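An Open Day at Ukex: Two Hours With the Robot Teachers

By the Plurville Workshop Notes editor
Saturday, April 26, 2025 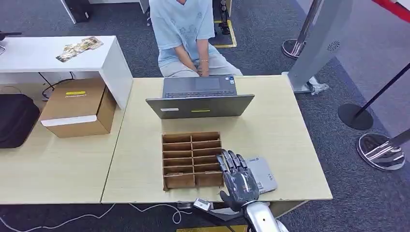 Page last changed: 2 days after first posting

The invitation from Ukex promised visitors a look at "robots that learn from people." I drove to Plurville with a fair amount of doubt, having been to this sort of open day before, and I came home with most of it still in the car.

The demonstration floor is smaller than the flyer suggests. A few light wooden tables pushed together, gray carpet, yellow tape on the floor, chrome posts to steer the public. The job on show when I got there was sorting small items into a cardboard organizer with two columns of little compartments. The dark gray hand has five fingers, and it hung beside the organizer with the fingers a bit curled while someone in a pale blue T-shirt sat across the table behind a laptop. The organizer was empty. I stood there long enough to read every sticker on the lid.

When things got going, the method was simple enough. An operator in a second area wears a pair of gloves and moves, and the hand on the table moves too. Each run gets saved. Do the same job enough times, the guide told us, and the robot can try it alone. They had 58 saved runs of this one job by the time our group arrived, and they wanted a lot more before they would let it go solo in front of guests. So we never saw it go solo. We saw a person do a chore through a very expensive pair of gloves.

I will give them the hand. It is quick, and the thumb comes in toward the palm in a way that looks right. The lag is hard to spot unless you watch the operator and the table together, and you can't easily do that from behind the belt. I moved until I could. There is a lag.

What bothered me more was the word "learn," which got used all afternoon for two different things. Sometimes it meant the robot had done the job by itself. Sometimes it meant a file had been saved. I asked how often the trained version gets an item into the right slot and was told it depends on the item. I asked what happens if the organizer is moved a hand's width to the left. That, I was told, is being worked on at the Whitlock site, and Whitlock is not open to visitors.

They did let us try. My turn lasted 10 minutes, gloves included, and most of it went to getting my fingers matched up with the robot's. I picked up one item and dropped it on the wrong side of a divider. My run was saved along with the others, they said, and marked as a bad one. I would like to know who does the marking and how carefully, but the next group was already at the belt.

Parking is free. The coffee is from a machine. If you go, ask to stand where you can see the operator's hands, and ask for the success rate in writing.

Recent posts
Bendanton Tool Fair: Fewer Booths, Longer Lines
A Morning at the Plurville Bottling Plant
Reader Mail: Are Self-Checkout Lanes Any Faster?
What the Bendanton Bus Depot Does With Old Seats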